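Stonomthorpe Hill Run: your questions

Updated Jul 1, 2020. Bit rushed, more to follow.

Is it still on?
Yes. Moved from February, same route. Old entries carry over, no need to do anything.

How far is it?
54 minutes for most walkers, less if you run. Out to Plindmont and back the same way.

Where do I get my number?
Bevitz car park, from the blue tent. Bring your confirmation email, printed or on your phone. No email, ring 3387 on the club line.

Can I swap my place with a friend?
Up to 2 weeks before. After that no, sorry. Dont just hand over your number, the medical details go with it.

What's the surface like?
Tarmac nearly all the way. Road shoes fine. Some gravel on the road in places, so mind your feet on the bends.
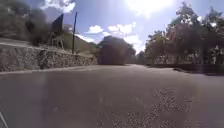 Road with stone wall on the left, loose gravel to the right.

Dogs?
Walkers only, short lead. Not in the run.

Buggies?
Fine, start at the back please.

Is there parking?
Bevitz first, then the field behind Acharya Stores. Field shuts if it's wet. Please don't block the farm gate agian.

Refunds?
Full refund if we cancel. Otherwise no, but you can defer once.

Toilets?
Start and Plindmont hall.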